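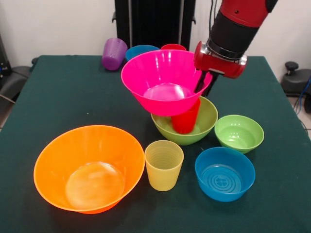
Re: [everyday-wardrobe] Loafers that can pass at a dressy dinner?
Date: 15/04/2024

Hello everybody, and a special hello to whoever joined after the October swap (there were a lot of you and I'm still catching up on names!).

> I have one good pair of brown loafers and I wear them to work
> every day. My niece is getting married in Trastidberg and the
> dinner the night before is "smart but relaxed," whatever that
> means. Can I get away with the loafers, or do I need to buy
> heels I'll never put on again? I'm 5'4" and all my nice pants
> are on the long side.

Oh, please wear the loafers. I've been to more of these dinners than I can remember and I've never once looked at anybody's feet after the bread came. I do have thoughts, though, and you know me, they're going to take a minute.

First, the pants. Long pants over a flat shoe puddle at the heel, and that's what makes the whole outfit look tired. Mine used to do it all the time. Take the loafers along when you get the hem pinned, and stand up straight in them while it's being done. Ask for the back to just clear the top of the sole. The shop on Dulberg charged me 10 dollars a pair last time and had them ready in 7 days, so you've got time if you go soon.

Second, the shoes themselves. Brown is fine with navy, cream, olive, rust, nearly anything except a really flat black, and even there I've seen it look lovely with a brown belt. What I would do is give them a proper going over.
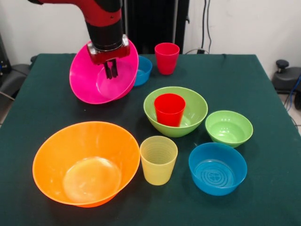 Brush off the dust, then cream, let it sit overnight, brush again, and finish with an old T-shirt. I use the Zimadov cream in the small jar, the dark one, and I've had the same jar for years. Don't forget the edges of the soles! Scuffed edges show more than a scuffed toe, at least to my eye.

If after all that you still want something new, Rafferty has a plain almond-toe flat in their spring book, item 3451, and it was marked down to 30 dollars when I looked. It runs narrow. I sent mine back for a half size up and the second pair was perfect, though the insole is thin and I slipped a gel pad in for standing around.

And a silky blouse will do more for "smart" than any heel. Tuck the front, put on the good earrings, and carry a small bag instead of the work tote (I made that mistake at my own cousin's rehearsal dinner and it sat under the table like a suitcase).

Somebody asked last week about suede and rain, and I do mean to answer that one too, but it wants its own message. Let us know what you end up wearing, and have a wonderful time at the wedding!

Warmly,
your long-winded friend in the brown oxfords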